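Home | Notebook | Cells | Parts Shelf | Search

Folding cell, Tuesday, starting a little after nine

I meant to give the gripper a quick wipe and a check this morning and ended up spending most of the day with it, so I may as well write it all down while it's fresh. The complaint in the log was that the right finger pair was closing a hair later than the left, and that thin cloth was slipping out at the corner. I could feel it by hand with the power off: the left pair moved like butter and the right pair had a tiny catch just before it met.

First I checked the bolts at the base of the fingers. One on the right side was a good quarter turn looser than its neighbor, and I'm fairly sure that's my own doing from November, when I changed the links and got called away to the phone. I backed it out, cleaned the threads, put on a small drop of the blue threadlocker and brought it up slowly, working the joint the whole time so it wouldn't bind. Please do it that way too – if you just crank it down the knuckle goes stiff and you'll be chasing a different problem by lunch.

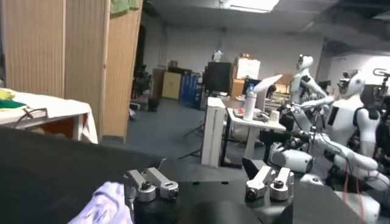
After that I redid the closing position. The stored values were 961 for the left and 1037 for the right, and somebody (probably me again) had nudged the right one up to hide the slack in the joint. With the bolt snug there was no call for that, so I set both back to 1000 and ran the close test 64 times. The catch was gone. I did hear a faint click on a few of the early cycles, but it went away and I'm inclined to blame the fresh threadlocker squeezing out.

Then the wrist camera. The Ponudeo mount has a way of creeping when the fingers come off, so I ran the alignment again and saved it under the name "Erel" with today's notes. The old file is still there, and I'd like to keep it until we've had a full week of folding.

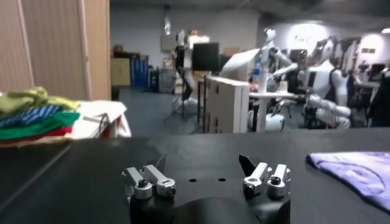 I went back to T-shirts for the afternoon, slow speed first and then normal. Picking up a single layer is much better now, and I was so pleased I let it run on through my coffee break! Thick hems are still hit or miss. I think the pads want replacing, and I've asked Yalçınkaya for a new set in the softer grade.

Still to do: look at the right joint again on the next service, write the bolt order on the cell card, and find out where the short hex key went.

Comments

We had the same late closing on our cell at Beltuvthorpe and blamed the motor for ages. Going to check our bolts tomorrow, thank you for this.

Did you let the threadlocker cure before the close test? I usually leave it overnight.

No, I was impatient. I'll check it again in the morning and add a line here.

The short hex key is in the drawer with the tape. Sorry!

Back to top | Contact the notebook keeper | © Folding cell notebook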